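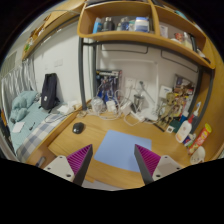
Noemi Mercadoからは、スタンドを明るいものに買い替えたのに、夜になると前より目が疲れる、どこを直せばよいのかわからない、という感想が前回の用紙に寄せられた。似た内容がほかにも何枚かあったので、今回の講義はこの点から始める。

住環境論 第七回 配布資料
机まわりの光 照度・輝度・反射

1 照度と輝度の区別

照度は、面に届く光の量を面積あたりで表したもので、単位はルクス(lx)を使う。輝度は、面や光源をある方向から見たときの明るさに対応する量で、単位はカンデラ毎平方メートル(cd/m²)である。照度計を机に置いて読むのは照度であり、目が受け取っているのは輝度のほうである。

同じスタンドの下に白い紙と黒い布を並べると、照度はほぼ等しいが、輝度は大きく違う。紙は光の多くを返し、布はほとんど返さない。感想にあった「明るくしたのに疲れる」は、照度を上げた結果、視野の中の輝度の差が広がった場合に起こりうる。買い替えの前後で照度だけを比べても原因は見つからない。

拡散面では、輝度は照度と反射率の積を円周率で割った値になる。式は次のとおり。

L = ρE / π

Lは輝度、ρは反射率、Eは照度。つやのある面ではこの式は成り立たず、見る方向によって値が変わる。期末レポートで扱う範囲はこの式で足りるが、つやのある面が視野に入る場合は、そのことを本文に書いておくこと。

2 点光源と距離

光源を点とみなせるとき、面の照度は距離の二乗に反比例する。斜めから当たる場合は入射角の余弦をかける。

E = I cosθ / d²

スタンドの腕を少し伸ばしただけで手元が暗くなるのはこのためである。逆に、光源を近づけると真下は明るくなるが、机の端との差が大きくなる。均斉度(最小照度を平均照度で割った値)を計算すると、近づけたときに下がっていることがわかる。

面積の大きい光源や、距離が近いのに長さのある光源では、この式の誤差が大きくなる。直管形の器具を机のすぐ上に取り付けた場合などは、実測を優先する。

3 居室調査の結果から

昨年度の演習では、学生寮Stornellの居室で夜間の机上照度を測った。測定点は全部で291点、時刻は23時にそろえた。天井灯だけの部屋と、天井灯とスタンドを併用した部屋を比べている。集計はKhoa HoàngとThắng Diệpが行った。

天井灯だけの部屋では、机に向かって座ると自分の影が手元に落ちる配置が目立った。器具が部屋の中央にあり、机が壁に寄せてあるためである。居室の図面では器具の位置がどの部屋も同じで、家具の置き方だけが違う。したがって影の問題は、器具よりも机の向きの問題として整理したほうがよい。

上部に寝台や棚が張り出している机では事情がさらに違う。張り出しが天井灯の光を遮るので、手元の照度はスタンドにほぼ依存する。
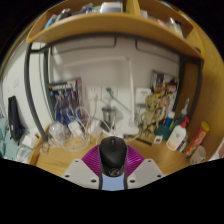

この型の机では、スタンドを消したときの値も必ず記録しておく。点灯時の値だけを見ると条件がよく見えるが、背後の床や壁が暗いままであれば、視線を上げるたびに目は順応をやり直すことになる。順応には暗いほうへ移るときのほうが長い時間がかかる。

Benedetta Pirasの記録では、張り出しのある机のうち一台で、スタンド点灯時の机上照度が寮内の最大値になった。同じ部屋の床面は、天井灯があるにもかかわらず下位のほうに入っている。数値を机上だけで並べると優良な部屋に見え、床面を加えると評価が変わる。測定点をどこに置くかを先に決め、途中で動かさないこと。

測定上の注意
・照度計の受光部に自分の影を落とさない。体を引き、表示を保持してから読む。
・点灯直後の値は使わない。器具によっては安定するまで時間がかかる。
・カーテンの開閉と、隣室や廊下からの光の有無を欄外に書く。
・照度計はClimeroを使う。ほかの機種で測った値を混ぜる場合は機種名を併記する。

4 反射率

内装の反射率の目安として、演習では白い天井を80%として計算する。壁はこれより低く、床はさらに低く取るのが普通である。天井を高くしておくと、上向きの光が室内に戻り、影がやわらかくなる。

塗装や壁紙の色見本には反射率が記載されていることがある。記載がない場合は、反射率のわかっている標準板と並べ、同じ照明の下で輝度を比べて求める。照度計しかないときは、面に向けて受光部を少し離し、入射側と反射側の値の比をとる簡易法がある。つやのある面ではこの簡易法の誤差が大きい。

見本帳Akanoの色票は教室の棚に置いてある。色票は光に当てたままにすると変色するので、使い終わったら閉じて戻す。

5 机の天板とつや

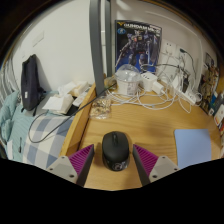 天板の仕上げは、反射率とつやの二つに分けて考える。反射率が高い天板では白い紙との輝度差が小さくなり、反射率が低い天板では紙だけが浮いて見える。どちらがよいかは作業の内容にもよるが、長時間の読み書きでは差を小さめに取るのが一般的な考え方である。写真の机は黄みのある明るい木の色で、横に流れる木目が見える。その上の黒いマウスは天板との明暗差が大きく、輪郭を見分けやすい例として使える。マウスの手前側にはつやのある部分もあり、色が同じ黒でもつやが違えば、拡散面の式をそのまま当てはめるわけにはいかない。一つの物の中で仕上げが変わる場合は、面を分けて記録する。

つやのある面に光源が映り込むことを反射グレアと呼ぶ。光沢紙の教科書や画面でも同じことが起こる。光源、面、目の三つの位置関係で決まるので、光源の出力を下げるより、位置を横へずすほうが効くことが多い。右手で書く人は左手前から、左手で書く人は右手前から光を当てると、手の影も同時に避けられる。

画面を使う作業では、画面に直接光を当てず、まわりの壁をほどよく照らす。画面の輝度は本人が調節できるので、まず室内を決め、そのあとで画面を合わせる。順序を逆にすると、画面に引きずられて部屋全体の設定がずれていく。

6 感想への回答

冒頭の感想について。スタンドを替えたあと、机の向こう側の壁と背後の床がどの程度の明るさかを確かめてほしい。天井灯を消してスタンドだけで使っているなら、まず天井灯を併用する。それでも改善しない場合は、スタンドの位置を横へ移し、紙や画面への映り込みが減るかどうかを見る。出力の調節ができる器具であれば、最後に少し下げてみる。

Đức Thânからは、電球の色も関係するかという質問があった。色温度は次回にまとめて扱う。照度が同じでも色温度によって部屋の印象は変わるが、文字の読みやすさへの影響は照度や輝度比ほど大きくない、というところまで覚えておけばよい。

7 次回までの課題

自分が普段使っている机で、机上の中央、机上の左右の端、背後の床の四点を測り、昼と夜の値を表にする。器具の位置と机の向きは平面図に描き込む。測定器の貸し出しは210教室で行う。台数に限りがあるので、使い終わったらその日のうちに返却すること。表には単位を必ず付け、均斉度は机上の三点から計算する。

参考書はLưuの『住まいの採光と照明』第三章。図書館の指定図書の棚にある。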